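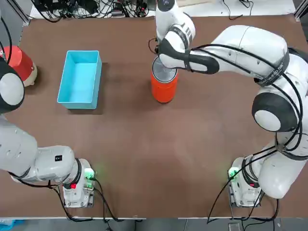
Chapter 7
Mounting Two Arms on One Table

In Chapter 6 you bolted a single arm to a board and ran it through its first moves. A second arm means two bases, two sets of cables, and a shared area where the arms can hit each other. This chapter covers the table layout, the cable runs, and the first shared task, in which one arm picks up a can and sets it down in a bin.

The build follows the one Lionel Lockwood and Davoud Tabrizi put together in the Trujillo workshop. Their bases stand near the front corners of a brown tabletop, and the cables drop over the front edge to the floor. The bin and the can go in the back half, where both arms have room to bend. You can use a different table, but keep the bases at the corners until you have finished Section 7.4.

14 shares | 3 comments

7.1 Before You Drill

Set both bases on the table without bolts and check three things.

The table must not rock. Put 20 pounds on each back corner in turn and watch the front legs. If they lift, add weight to a low shelf or fix the table to the wall.

The mounting plates must sit flat. A warped board will tip the base, and the error grows along the arm. Lockwood's first board was bowed at one end and had to be replaced.

Each base needs a clear path for its cables. Leave enough slack at every joint for the full turn. A cable that is snug with the arm folded will pull tight when the arm reaches across the table.

Mark the holes through the plates with a pencil. Use the bolt size given in the manual for your arm, and put wide washers under the board.

7.2 Choosing the First Objects

Start with one can and one shallow, open bin. The can should stand upright by itself and be narrow enough for the gripper to close on near the top. Ours weighs 200 grams. Do not go above 700 grams in this chapter.

Place the bin first, with its long side running front to back, and the can to the right of it. The right arm does the lifting in Exercise 21. Park the left arm low along its own side of the table and leave it there until Section 7.5.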